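Open day at the Hurgate sprint course, 31 May 2021

The club at Hurgate opened its gates to visitors for the first time since the lockdowns, and I went along to see what has changed before entries open for the summer rounds. I last drove there in a borrowed hatchback and finished well down the class, so I had some interest in finding out whether the place had got any easier.

It has not, but it has been resurfaced. The old concrete between the start line and the first left-hander was taken up in April and replaced with tarmac, and the rest of the lap has been patched where it needed it. The course is now 855 metres by the club's own measurement. 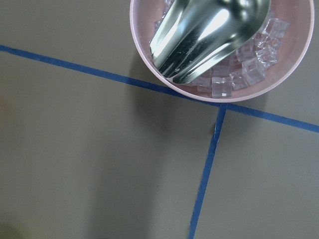 *Annatjie Adams*

Getting in was simple. You turn off the Estadthorpe road at the grain store, follow the arrows past the farm and park on the grass on the left. The right-hand field is for trailers only and they do enforce it. Signing on was in the long shed, one person per household at the desk, masks on indoors. I had printed my form at home, which saved a wait. Anyone who had not was sent back to the car with a clipboard.

The morning was given over to course walks in groups, then demonstration runs from late morning until lunch. After lunch visitors could book a passenger ride if they had closed shoes and long sleeves. Helmets were lent out and wiped down between runs.

My walk was led by Trevor Carrier. He went at a good pace and stopped at every marker post. The start is on a slight downhill that you would not notice from a car. Front-wheel-drive cars have always struggled there in the wet. According to Trevor the new surface helps, although he wanted to see it with some rubber down before saying how much.

After the first left there is a short straight and then the slalom. The cones used to be set at even gaps. They now tighten towards the end, so a driver who goes in too fast has nowhere to sort it out. The second half of the slalom also runs over the seam between old concrete and new tarmac. I put my foot on it and there is a lip you can feel through a trainer. Trevor said it would be ground flat before the first round.

The hairpin is where it was. The kerb on the inside has gone and there are two painted lines in its place, with a cone on the apex. Hit the cone and it costs you two seconds. Put all four wheels over the inner line and the run is void. This was the subject of a long discussion in our group, mainly about who judges it. The answer is a marshal standing behind the tyre wall on the outside, who has a clear view of the line but is a fair way from it.

The last part of the lap is a fast right, a chicane and the stop box. The stop box has been made longer by one car length. I was pleased about that, as I overshot it twice on my last visit. 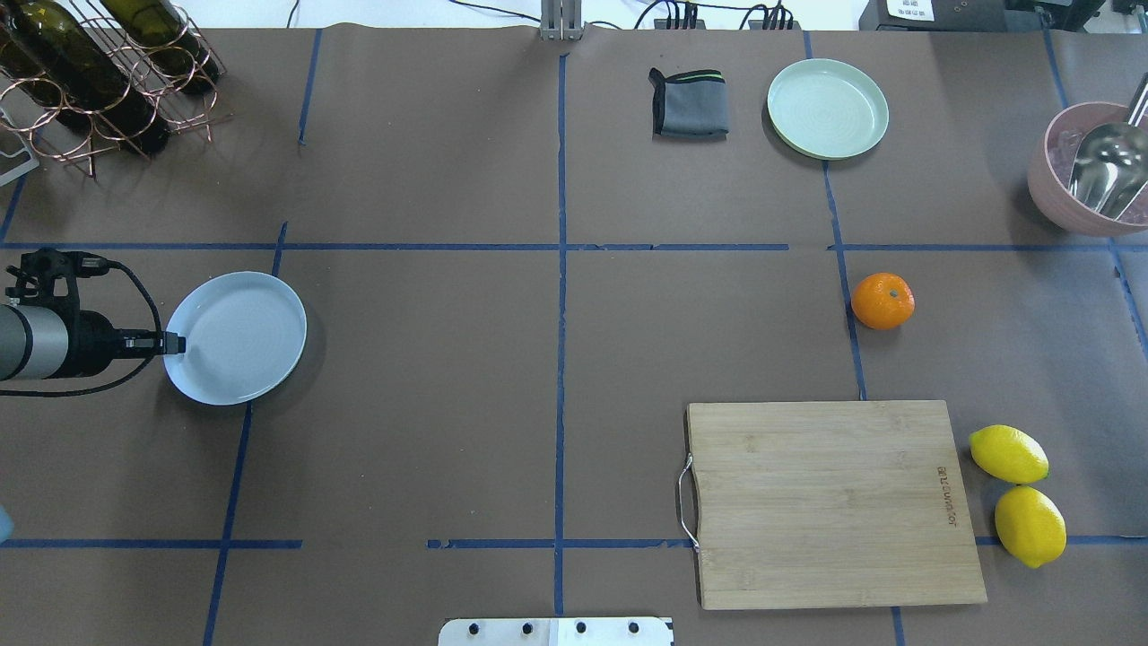

From the stop box we walked back along the return road, which is narrow and has a passing place by the pump house. Cars coming back must give way to the recovery truck and keep to walking pace. Two of the demonstration drivers were told off for this later in the day, in front of everyone.

The timing hut was open and I spent a good while in there. The club has moved over to a Kosis set, with beams at the start, the split and the finish, and a display facing the queue so that drivers can see the last time posted. Felicja Makowska was running it. The old kit was still plugged in as a back-up and she was writing both times in a ledger to compare them. In the runs I watched, they agreed to within a few hundredths, and when they did not it was the old split beam at fault.

She also explained the new running order. Classes will now go out in batches, with the first two batches doing both practice runs before the third is called. In the past everybody had one practice run in number order, then everybody had the second. The new way means shorter gaps between your own runs, and tyres that still have some heat in them. It also means the later batches sit about for most of the morning. She did not seem to think there was a perfect answer.

There were 24 cars on demonstration, covering most of the classes the club runs. Small saloons were up to the usual standard. A pair of kit cars with bike engines were easily the loudest thing there and the marshals held them back until the noise meter had been moved to its proper distance. Both passed. The limit is unchanged, and so is the rule that a car which fails twice goes back on its trailer.

The quickest car of the morning was a single-seater driven by Sipho Van der Merwe. It was neat to watch. He was barely turning the wheel through the fast right, where everybody else had at least two goes at it. No official times were kept for the demonstrations, and although the display was on, people were asked not to quote from it, so I will leave it there.

More useful to me was a run of near-standard hatchbacks sent out one after another on the same tyre. All of them were untidy at the seam in the slalom. The ones that went slowly into the first gate came out of the last one quickest. I have made a note of that and will no doubt forget it on the line.

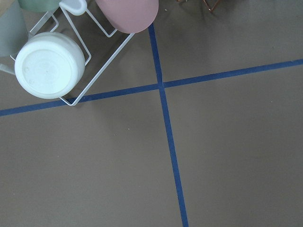 *Odds and ends on the table.*

Lunch was a van selling rolls and tea, card payments only. The queue was long at first and gone by one o'clock. There were toilets behind the shed and a tap for drinking water beside them. There is still no shade anywhere on the site, so bring a hat if you are going to a round in July.

I booked a passenger ride for the afternoon and was put in a small saloon with Themba Visser. He has the 900 class car with the side exhaust, which I remembered from before. It is far rougher inside than it looks from the bank. The floor is bare, the seat is fixed and you feel every patch in the concrete. We did two laps. On the first he talked me through his braking points, most of which are later than I would dare. On the second he stopped talking and drove, and we brushed a cone at the chicane.

His main worry about the new layout is brakes. The downhill start and the tighter slalom mean that you arrive at the hairpin with them barely warm, then use them hard twice in quick succession. He has gone to a softer pad on the front and is still deciding about the rear. He thought anyone on road pads would be fine for the two timed runs and less happy if there is a third.

I also looked in at scrutineering, where they were checking cars for free for anyone who had brought one. The common faults were the ones you would expect: battery terminals not covered, throttle return springs missing, timing strut too narrow, belts out of date. The belts caught several people. There was some grumbling that events had been off for so long that the belts had aged in a garage without being used. The scrutineer was polite and did not give way.

Pawłowska, the tyre people from the trading estate, had a trailer in the trade row. They will be fitting at each round this year if you order ahead. I asked for a price on a set in my size and got a sensible one, but they want the order in by the week before.

A few practical points for anybody thinking of entering:

- Entries are online only. Paper forms are for signing on, and you still need to bring one.
- The paddock opens at seven. Noise is not allowed before half past eight.
- One driver and one helper per car until the club says otherwise. No spectators at the first round.
- Shared cars are allowed, with the two drivers placed in different batches.
- Novices get a third practice run if they ask for it at signing on.
- Fuel must be in metal cans and kept outside the awning.

The drivers' briefing will be sent out by email and you have to tick a box to say you have read it. There will be a short one on the day as well, held outdoors by the start line.

I stayed until the last passenger rides were done and then walked the course once more by myself. It looks longer on foot going the other way. The tarmac was already marked up at the first left, and there were black lines running wide at the exit where people had turned in too early. Most of the grip is on the inside there and the outside was covered in small stones. A sweep between batches would help and I said so to Trevor on the way out. He wrote it down.

I have put my entry in for the first round.

**Comments**

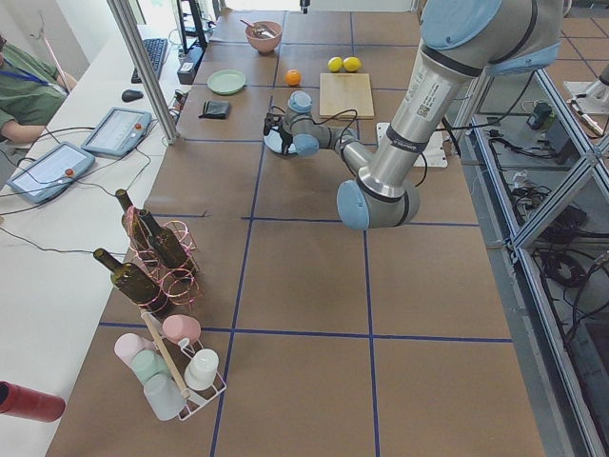 Sipho Van der Merwe: Good write-up, thanks. One correction on the hairpin. It is two wheels over the inner line, not four, that voids the run. It was four in the first draft of the regulations and it was changed. I would check the final version before you cut it close. Agree about the stones at the first left. I picked up a handful in the sidepod and had to take the panel off to get them out. On the batches, I was in the last one when they tried it in April and I had 800 pages of book read by the time they called us.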